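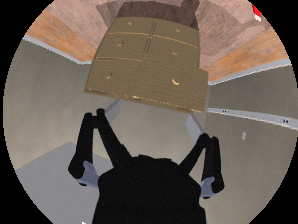 **Referent/in für Gesetzgebung und Anhörungen (m/w/d)**
Abgeordnetenbüro Annick Cloutier, Wahlkreis Hoven

Vollzeit, 40 Stunden pro Woche, Beginn im Juni. Die Stelle ist an die laufende Wahlperiode gebunden.

## Aufgaben

- Auswertung von Gesetzentwürfen mit Schwerpunkt Kommunalrecht und Vergabe
- Vorbereitung der öffentlichen Anhörungen zur Drucksache 1084 (Novelle des Vergaberechts)
- Synopsen, Änderungsanträge und Sprechzettel
- Sichtung der schriftlichen Stellungnahmen - bisher fast 400

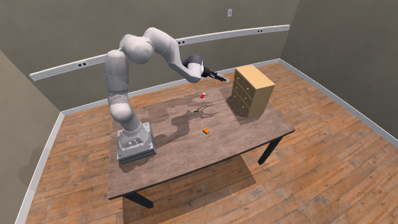 *Roboterarm auf einem Holztisch, rechts ein kleiner Holzschrank (Simulation)*

## Voraussetzungen

1. Abgeschlossenes Hochschulstudium in Rechts-, Politik- oder Verwaltungswissenschaft
2. Kenntnis parlamentarischer Abläufe
3. Sehr gutes Deutsch in Wort und Schrift
4. Bereitschaft zu Abendterminen in den Sitzungswochen

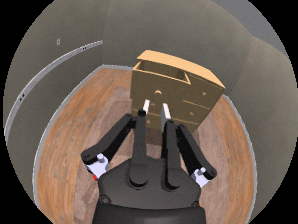
## Einordnung und Arbeitsweise

Die Stelle ist Busisiwe Msimang (Büroleitung) zugeordnet. Fachliche Abstimmung erfolgt mit Normand Nguyen, Arbeitskreis Inneres. Bis zu zwei Tage mobiles Arbeiten pro Woche sind möglich, ausgenommen Sitzungswochen. 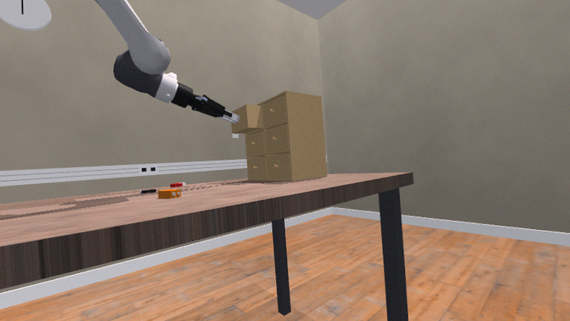 Vorgänge werden elektronisch geführt, Ausschussunterlagen zusätzlich auf Papier. Für beide Bestände gilt derselbe Aktenplan. Ein laufender Vorgang bleibt darin offen, bis die Beschlussempfehlung vorliegt, und wird danach innerhalb von 10 Arbeitstagen abgeschlossen.

## Bewerbung

Anschreiben, Lebenslauf, Zeugnisse und eine Arbeitsprobe von höchstens drei Seiten bitte in einer PDF-Datei an das Wahlkreisbüro, Kennwort »Miltora«. Rückfragen beantwortet Mingxuan Cai, vormittags ab 9 Uhr.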